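Household > Laundry and linen > Folding > Shirt folding

Shirt folding

Shirt folding is the practice of arranging a clean shirt into a compact, flat shape so that it can be stacked, packed or put away in a drawer. It is one of the most ordinary jobs in the home and also one of the most varied, with methods handed down in families, shop stockrooms and laundries. A good fold keeps creases away from the chest and collar, makes the best of a small shelf and, for many people, is a real pleasure to do.

Surface

Any flat surface larger than the spread garment will serve. Beds are popular but give under the hand, so the fabric sinks and the edges wander. A wooden table is much better: the shirt slides when it needs to, and smoothing strokes carry right through to the hem. Rough or splintered boards should be avoided with fine knits, which snag easily.
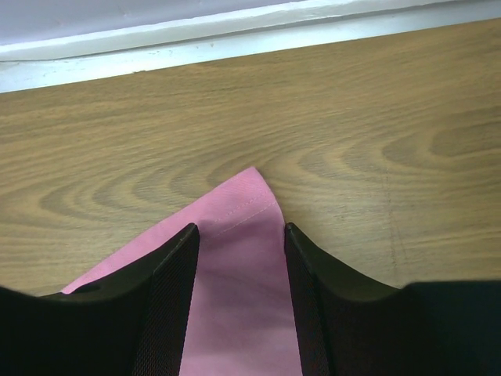
Height matters as well. Folding at waist level is kinder to the back, a point made with great feeling in the handbook used at the Holmgren laundry in Lornon, where a full basket could hold 63 shirts. Its author, Fredy Chambi, recommended clearing the whole table first and keeping the finished pile on a separate chair.

Spreading and smoothing

Every method begins with getting the shirt flat, and this is the stage most often rushed. Soft jersey tends to come out of the basket twisted into a rope or a point, and has to be opened from the hem before anything else can be done with it. It is then drawn out by its corners, a little at a time. Pulling hard at one corner only shifts the wrinkles to the opposite side. The flat of the hand, moved from the middle outwards, clears most of what is left.

The label is a handy guide. On many shirts a tag is sewn inside the neck or along a side seam, and finding it is a quick way to tell inside from outside on plain fabric.
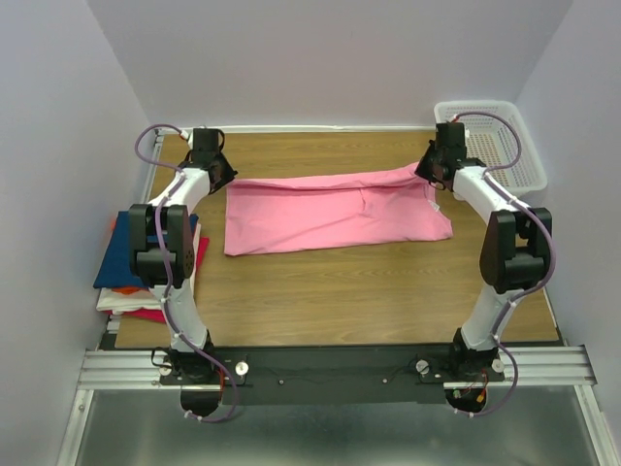

A pink shirt spread across a wooden tabletop, its upper-right corner raised and a small white tag showing near the right edge.

Common methods

The thirds fold is the best known. The shirt is laid face down, each side is brought in towards the middle with its sleeve turned back along it, and the length is folded up from the hem in two or three turns. It gives a neat rectangle with the front outermost.

The half fold is quicker. The shirt is doubled lengthways, sleeve on sleeve, then folded across. It leaves a crease down the centre of the chest, though on T-shirts and nightwear few people mind.

The Umier fold, a lovely thing to watch, starts with the shirt lying sideways to the folder. Two points along the near side are pinched, one hand crosses over the other, and the whole garment is lifted, shaken once and laid down already folded. Chambi's handbook divides it into six movements and allows 27 shirts' practice before it comes smoothly.

Rolling is favoured by travellers. A thirds-folded shirt is rolled firmly from the collar down and packed on its end. In Drurkia the roll is traditionally tucked into its own hem, so that it holds together in a bag.

Storage

Knitted shirts keep their shape better folded than hung, as hangers can stretch the shoulders. Stacks of more than four tend to lean, and the lowest shirt picks up hard creases. Standing the folded shirts upright in a drawer, like books, avoids both troubles and lets every colour be seen at once.

See also: Ironing; Linen cupboard; Sock pairing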